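How to Run a Hand-Held Gripper Demo at an Open Day

These notes come out of the July open day at Plesmont, where Kwaku Asamoah and I ran the hand-held gripper table from morning until late afternoon. They are written for anyone who has to set up the same kind of table and has a day or less to get ready. You should already know how to record with your own grippers.

What you need

One table with a plain top
Two hand-held grippers, each with its camera
A laptop with the Mitis recorder installed
A screen that visitors can see without leaning over the table
Two or three small household objects
Spare pads and a small screwdriver

1. Set up the table

Put the table where people can stand on at least two sides. Keep power strips out of the walkway. We had 15 minutes between groups, and most of that went on resetting, so store everything you need within reach of the operator's chair.

Mark the floor at the table legs. Visitors lean on tables, and a table that has moved by a hand's width will spoil a comparison between the morning recordings and the afternoon ones.

2. Check the grippers before the doors open

Open and close each gripper fully, then start the recorder and look at the live view from each one.

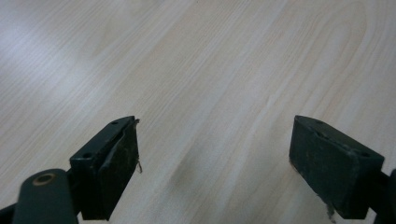
Pads are the part to check most carefully. They take all the wear, and a full day of visitors is hard on them. Look along the top edge first, where the layer starts to lift from the jaw, and then down the face. Loose fibers like the one dangling off the left pad here should be trimmed with small scissors, never pulled. Scuffs and dust on the face are normal, and you can wipe them with a dry cloth. If a pad has lifted along more than half its edge, change it. Write the date on the bag of the old one.

Next, check for glare. A smooth tabletop under ceiling lights can wash out part of the view. Tilt the gripper a little and watch the screen. If the bright patch covers the spot where you plan to put the object, move the object first. Moving the lights takes much longer.

3. Pick a task people recognize

Choose something that takes under a minute and needs no explanation. Decha Sangkhawat had prepared a sorting task with Skomau blocks, and it worked well enough with the technical visitors, but families lost interest. Bathroom and kitchen items went over better. Taking a toothbrush out of a container was the task we came back to most.

Do the task yourself twice before you hand anything over. Talk while you do it, and keep your movements slow. Say which hand is working and which is waiting.

4. Start a recording

Open a new session in Mitis and name it after the group. Set the limit to 500 frames for visitors – longer recordings are hard to play back while people are standing there. Press start, wait for the tone, then begin.

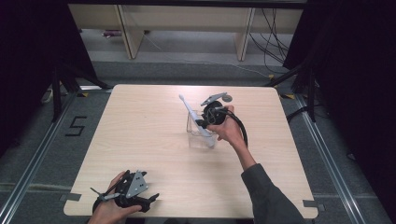 Bring the gripper in slowly with the jaws open and stop just short of the object. Let the group look at the screen for a moment, then close. If the grip is bad, open again and go back to the starting position. Leave the failed attempt in the recording. Visitors ask good questions about it, and the Tapia viewer lets you skip to it afterward.

5. Let visitors try

Groups of up to 4 work best. Hand over one gripper at a time and show the person where to put their fingers. Left-handed visitors can swap sides, but make a note of it in the session name. Children need the chair raised.

6. Close down

Stop the recorder before you unplug anything. Copy the sessions to the drive in room 301 and check that the last one opens. Wipe the pads again, store the grippers with the jaws open, and leave the cables uncoiled for the next person to check.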